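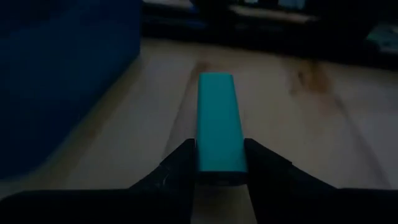 Naima Abdel Rahman m'a écrit après le dernier numéro : trier par couleur, très bien, mais que fait-on du turquoise ? Elle le range avec les bleus, sa fille avec les verts, et à la maison la question n'est toujours pas réglée !

Alors moi, j'ai tranché (enfin, presque). Le turquoise a droit à sa propre famille, et tant pis pour les puristes. Depuis octobre, je reprends tout le placard de l'atelier, étagère par étagère, et je me suis donné une règle toute bête : les petites boîtes d'un côté, les grandes de l'autre, et un bac en plastique translucide pour ce qui traîne. J'adore le translucide, on devine ce qu'il y a dedans sans rien ouvrir. Bon, on devine seulement, et je me trompe une fois sur deux...
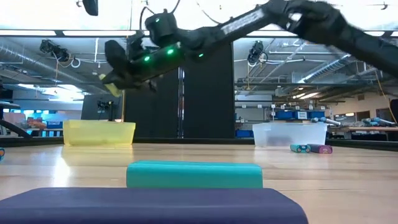
Bac jaune à gauche, bac blanchâtre à droite, et du violet devant.

Pour les boîtes, je garde les couleurs vives, turquoise et violet surtout, parce que je les repère de loin. Viorica Pascu, elle, préfère les étiquettes. J'ai essayé, j'en ai collé 74, j'en ai relu 9. Si vous avez une méthode pour les bacs qui débordent, écrivez-moi, je prends tout !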